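Page last checked Aug 25, 2023 by Carolina Paiva. If the chair you sat in doesn't match what's written here, believe the chair.

# Skollstead desk set, bay 14

Rented by the month from the Abreu building, second floor. You get a desk, a mesh chair with a headrest, a woven organizer and a gray fabric piece with a zipper. The supplier's sheet calls all of it "a complete posture system." It's a desk and a chair. We've kept the supplier's wording off this page as far as we could, and where we quote it we say what we think of it.

## The gray piece

The supplier lists this as a "comfort layer" and charges $34 extra for it on top of the chair. We pay that for you, so it's in the rent, but I'd think hard before buying one for home. It's heathered gray cloth and the zippered edge is a darker gray. The zipper pull is small. Dorian Langlois has big hands and has complained to me twice.

The sheet says it "adapts to the user." It's fabric. It goes where you put it, and if you lean forward to type for an hour it may go somewhere else. Most people hang it over the back of the chair and leave it. Some take it off on the first morning and put it in a drawer, and if that's you, please leave it in bay 14 when you move out. Two went missing last November and we were billed for both.

Washing: the label and the sheet disagree. The label says cold, the sheet says warm. We go by the label.
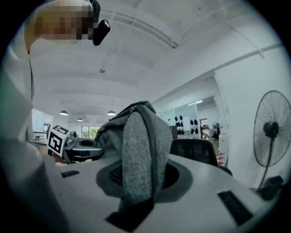 ## The chair

Black mesh, tall back, curved headrest at the top. Our inventory number is 1827. Flondolden supplied it, though I've never been clear on whether they make chairs or just put stickers on them. Henrique Ramalho wrote to ask and got a brochure.

The mesh is fine in summer, which is when everybody tests chairs. In winter you'll feel the draft on your back, and that's the one time I'd say the gray piece earns its keep.

As for the headrest, the sheet claims it "supports natural working positions." I don't know anyone who works with their head tipped back. It's good for phone calls and for waiting on a slow upload. Tall people like it more than I do. Madalena Salgado, who is shorter than me, says it pushes at the wrong spot, and she swapped for a plain chair after a week. You can do the same. Ask at the front.

Claims on the sheet we couldn't check:

- "Tested for all-day use." By whom, and what kind of day?
- "Breathable yet warm." Pick one.
- "Silent casters." They make less noise than the old ones did. The floor is wood planks, so you'll still hear them.

## The desk and what's on it

The desk is wood with a warm brown top, and it's the part of the set I have the least to say against. It's solid enough. The sheet says "stain resistant," and Nuno Fonseca's coffee says otherwise on the desk in his own bay. Use a coaster.

The organizer is woven wicker, with a tissue compartment on top and open cubbies underneath. I expected to hate it. The cubbies are handy for things you reach for all day, pens and chargers mostly, and they're useless for paper. A folder ends up lying on the desk, so budget some desk space for that. Wicker also collects dust and nothing on the sheet mentions it.

Notices go on the cream partition beside the desk. Pins are okay there. Tape isn't, it leaves marks.

Power comes from a white strip on the floor, to the side of the chair. The Plikunden brochure promised "integrated cable management" for the whole floor and we're still waiting to see some. Until then cables run across the planks, so look down before you roll the chair back.
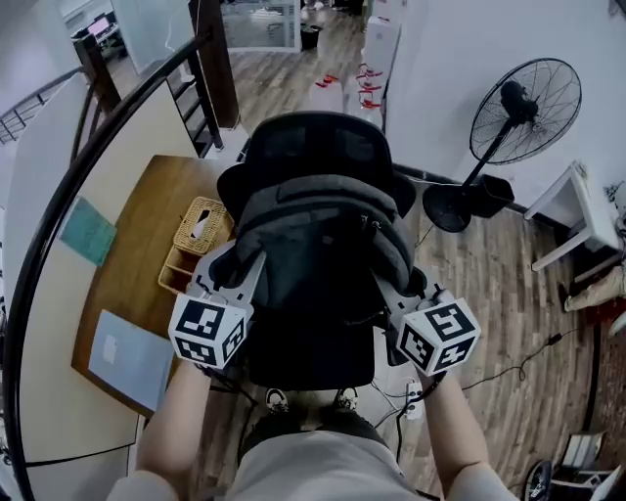
**Can I rent the chair without the gray piece and pay less?**

The price stays the same either way. The set is billed to us as one item, and we've asked for it to be split without getting an answer. Hand the gray piece in at the front and we'll store it, but there's no discount.

## Before you sign

Sit in the chair for longer than two minutes. Any chair feels good for two minutes. Bring your laptop, plug it in, and see if the cord reaches where you like to work. If you use a second monitor, put it on the desk with the organizer still there and find out what's left for your elbows.

Swaps are free in the first month. After that Henrique handles them, and he'll want the inventory number.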